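Skundmont Tube Frame and Panel Systems
Frequently asked questions: assembly, hardware and care

What does a Skundmont frame consist of?
White tubular framing, flat infill panels, knob bolts with washers, and plastic end caps. Item numbers are printed on the packing list. The 602 is the standard frame with gray panels. The clear panel is ordered separately and fits the same frame.

Do I need tools?
The knob bolts are tightened by hand. A rod fitted with a blue grip is used from underneath, where there is no room for a knob. A small level is useful if the floor is uneven.

In what order should the parts go together?
Lay the tubing out flat and start every bolt by two or three turns. Square the corners by measuring both diagonals, then tighten. Panels go in after that. If a panel binds in its frame, back the nearest two bolts off by half a turn and try again.

How tight is tight enough?
Firm hand pressure. Do not use pliers on the knobs — the ridges will shear before the thread does. Check all knobs again after 7 days and once more after the frame has been moved.

Can I assemble it on carpet?
Yes, on low pile. On thick pile the feet settle unevenly and the diagonals will drift by a few millimeters. Place a board under the feet if the frame will carry a load.

What is the load rating?
The 602 is rated at 4 kg per panel, evenly spread. Do not hang anything from the end caps.

An end cap keeps coming off. Is it the wrong size?
Probably not. Caps from the first production run were molded slightly small. Write to Marilou Javier in the parts office with your order number and she will send the current version. Pondwood caps look similar but have a different inside diameter and will not seat.

How do I clean a clear panel?
Use a soft cloth and lukewarm water with a drop of dish soap. Glass cleaners containing ammonia or alcohol will craze acrylic over time. Remove the protective film before fitting, as it is hard to get out from under the frame edge later.

Where are spares kept?
The parts office holds more than 2,130 loose items, and most knobs, washers and caps ship the same day if ordered before noon.

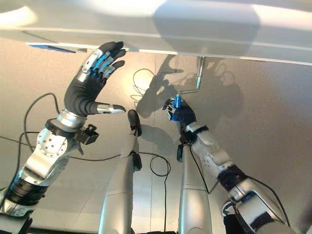
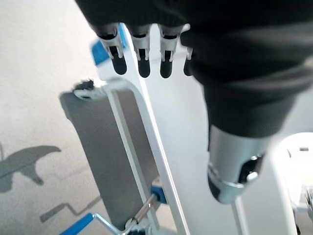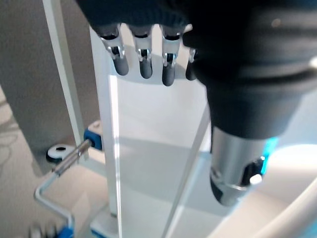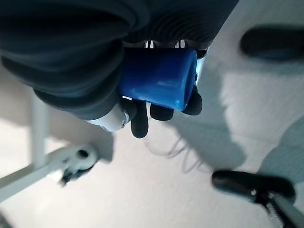 Can the frame be stored outdoors over the winter?
We advise against it. The white finish is intended for indoor use, and moisture collects inside the tubing once a cap is loose. Take the panels out, stack them upright with cardboard between them, and keep the bolts in a closed bag.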